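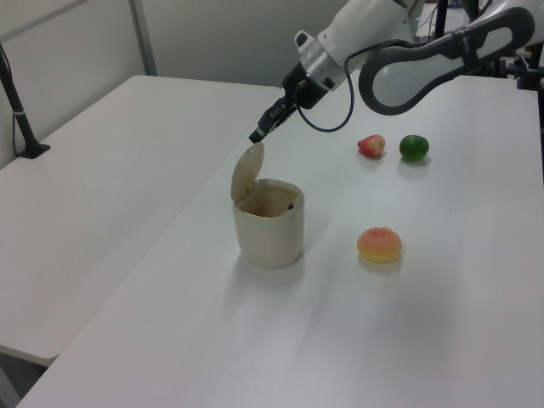 Grelton search and help desk link: progress report to the Koskela Fund

Prepared by Asabe Balogun, project lead, Fumier
30 January 2022

We use cookies to remember your settings and to see which pages are read. Accept all | Manage choices

1. Work done in this period

The link between Grelton and the Tusent help desk is now in use by all three pilot offices. When a member of staff opens a ticket, Grelton reads the subject line and offers up to five articles from the office's own knowledge base. If one of them answers the question, the ticket can be closed from the same window.

The first version searched article titles only. Valtteri Ruotsalainen rewrote the search in January so that it also covers the body text and any comments marked as accepted. The index now holds 1108 articles. Of these, 174 had no owner when we started. They have been passed to the office leads, who will either adopt them or archive them.

Single sign-on works in two offices. The third still uses a separate password for Grelton and will do so until its directory has been moved – a job outside this grant.

2. Changes to the plan

We had meant to build a browser add-on as well. After talking to the pilot offices we have put this off. Staff spend most of their day inside Tusent and few of them asked for another way in. The time has gone into permissions, which took longer than we allowed for. An article that is private to one team must not show up as a suggestion for another, even as a title, and the first release got this wrong for archived teams. Esko Riihimäki found the fault during testing and it was fixed before the second office joined.

3. Problems still open

Search in Finnish is weaker than in English. Compound words are not split properly, so a search for part of a word often misses the article. Joonas Sjöberg is testing a different word list and will report to the project group when he has results from real tickets.

Suggestions are slow to appear on the first ticket of the morning. We think the index is being unloaded overnight, but have not confirmed it.

The admin guide is behind. The chapters on set-up and user roles are finished; the chapter on backups is still in note form.

4. Spending

Staff costs are in line with the budget. Hosting is under budget and travel has not been used. We would like to move the travel line to translation of the admin guide and ask the Fund to agree to this in writing.

5. Next period

– Fix the slow first search
– Release the new Finnish word list to one office, then the others
– Finish the backup chapter
– Agree with Kalevi Sjöberg who looks after the servers once the grant ends

The spending table and the test log have been sent separately.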